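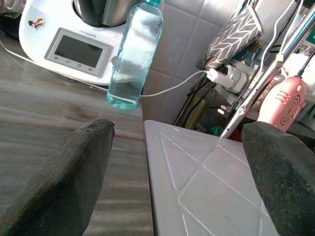
Gray tablet cover by the counter, with the Thermomix behind.

Storing a folding tablet cover in a kitchen
Posted by Olmont
Residents of our shared kitchen read recipes from a tablet. Please advise where its cover should be kept during cooking.

Karabo Jacobs
A separate folding table is suitable – ours holds a mug and a power strip.

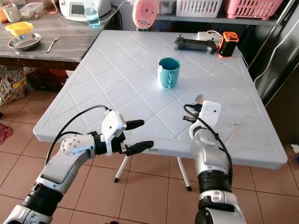

Reply from Pillay
Any drawer. Wipe the cover first and let it dry for 3 minutes.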